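## 4. What People Do When an Office App Asks to Update

We came to this part of the study expecting the dullest results in the paper, and it has turned into the part we most like talking about. An update prompt is a small thing. It sits at the top of the screen, it gets swiped away, it comes back. But when the app behind it holds someone's invoices or a half-written funeral notice, the swipe is a decision, and people make it with a good deal of thought.

### 4.1 Setup

All 35 participants used Brerkwood, a document suite for phones with a word processor, a spreadsheet and a slide viewer. Each used their own phone and their own data plan. We did not hand out devices, and we did not ask anyone to change how often they charged, synced or cleared space. The logging tool, built at Drivgate, recorded when a prompt was shown, what the person did with it, how much free storage was left at that moment, and which kind of connection was in use. It did not record file names or contents.

Over the study period the tool captured 1,529 prompts. We count a prompt each time it becomes visible after the phone is unlocked, so a single release can produce many prompts for one person. This differs from the counting used in the Drilthorpe logs discussed in Section 2, where repeated showings on the same day were merged, and the two sets of totals should not be compared directly.

The release we were most interested in arrived in June. It was a full package of 100 MB, replacing the word processor and spreadsheet together, where earlier releases had been small patches to one part or the other. It also changed the default save format. The release notes mentioned the format change in the final line.

### 4.2 Three ways of putting it off

Before this release, most people in our group installed a patch the first or second time they saw it. After it, behavior spread out beautifully, and we were able to sort nearly every case into one of three patterns.

The first we call *parking*. The person dismisses the prompt every time it appears until they reach a place with a connection they don't pay for by the megabyte, and then installs at once. Parkers are easy to spot in the logs: a long run of dismissals on mobile data and one acceptance on Wi-Fi, often late in the evening.

The second is *clearing*. Here the person opens the prompt, reads the size, leaves, and spends a while deleting things. Old voice notes went first, then duplicate photos, then other apps. Several clearers removed a game and put it back the same night (we loved finding these). The update needed more room than its stated size, because the package was unpacked before the old version was removed, and the prompt gave no hint of that. Some people cleared what they thought was enough, tried, failed, and had to start over.

The third is *guarding*, and it surprised us. Guarders had the space and the connection. They held back because they had a document in progress and did not want anything to touch it until it was sent. Once the document left the phone, the update went in, sometimes within minutes.

Guarding doesn't show up in the logs alone. In our first pass we had those cases down as plain neglect, and it was only in the interviews that people explained themselves. We went back to the logs with that in mind and added a marker for open, unsent documents, and the pattern came up clearly.

**Figure 3.** Two cups upside down on a dish rack. 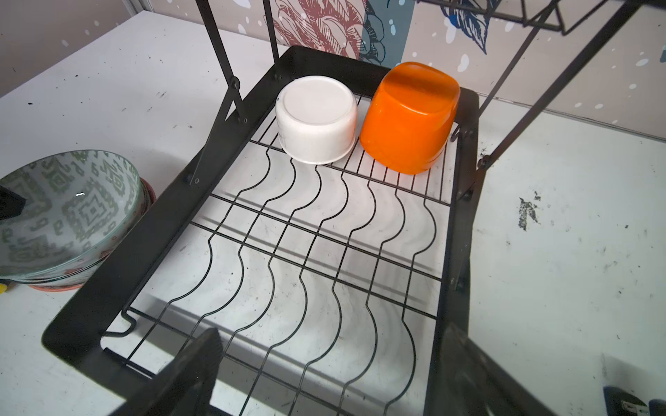 Lungile Mnguni told us that guarding was simple good sense, and that she would never let a spreadsheet app change itself in the middle of a month's accounts. She had been caught once before, when an update moved the column tools into a side menu and she spent a whole evening hunting for the sort command. Since then she finishes the month, sends the file to herself by email, opens the copy to check it, and only then taps the prompt.

We find this a wonderfully complete routine. It includes a backup, a test of the backup, and a planned time for the change, which is more than many small offices manage with a paid support contract. It was also entirely self-taught. When we looked for the same steps elsewhere in the group, parts of the routine turned up again and again. Siyabonga Tshabalala kept a second copy of every file in a chat with himself. Zanele Buthelezi took screenshots of her longer tables so she could compare them after the update, cell by cell if she had to.

### 4.3 The save format

The change in default format deserves its own few paragraphs, as it is where the most trouble came from and where the most interesting fixes appeared.

After the release, new documents were saved in a format that older versions of Brerkwood could open but not edit. Anyone who updated early and shared a file with someone who hadn't would get it back untouched, usually with a puzzled message. Inside small working groups this was a real nuisance. It also pulled updates through the group very fast. Once one member had moved, the rest tended to follow, and parkers who had been holding out for free Wi-Fi gave up and paid for the data.

Ka-ming Tsang took the opposite route and set his app back to the old format, then wrote out the steps and passed them around. We saw that note, or versions of it, on phones belonging to people who had never met him. It had picked up additions along the way, including a warning that the setting resets if the app's stored data is cleared. The warning is correct, and it appears nowhere in the official help pages.

**Figure 4.** A tabletop with a dish rack, and a patterned wall behind.

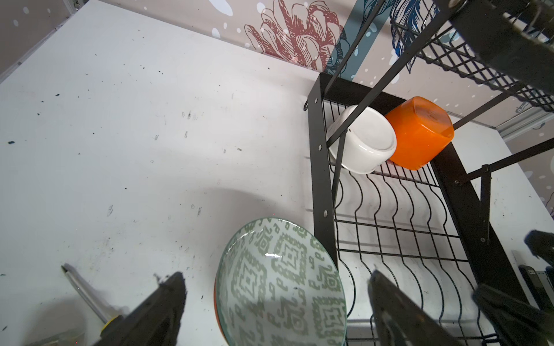 The spread of the note also helps explain a bump in the acceptance rate that puzzled us for weeks. A number of guarders installed the new package soon after receiving it, even though they still had unsent work. Knowing they could return to the old format was enough. The option had been there all along, three menus deep, and what changed was that somebody they trusted had shown them where it was.

Table 2 breaks down the outcomes by pattern. Parkers nearly all ended up on the new version. Clearers were the most likely to drop out partway, and nearly always at the same point, after a failed unpack. Guarders took the longest and had the fewest complaints afterward.

### 4.4 Limits of these results

Our group was small and everyone in it used the suite for real work, so casual users are missing. The three patterns also overlap. One person could park a small patch and guard against a large one, and Tshepo Lekota managed all three with a single release: he waited for a connection, found he was short on space, cleared it, and then remembered an unsent letter. We coded that case as guarding, following the last reason given, but a different rule would move it.

We also can't separate package size from the format change, as both came in the same release. The Ndung'u test build, which ships the two apart, should let us do that, and we can't wait to see what it shows. Preliminary logging has begun, and the marker for unsent documents is in place from the start this time.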